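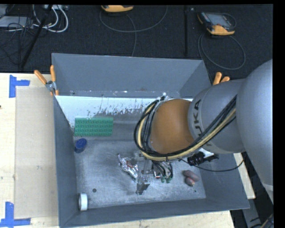 Chapter 10
Wear and Friction

Any two surfaces that touch and slide will wear each other down. A stair tread, a coin and a kitchen knife all lose material this way — slowly, and seldom evenly. In this chapter we look at how friction acts between solids and how wear is measured. Section 2 follows a stone step at the Ollent library, which lost nearly 10 millimeters at its center over 445 years. You will need the force diagrams from the last chapter.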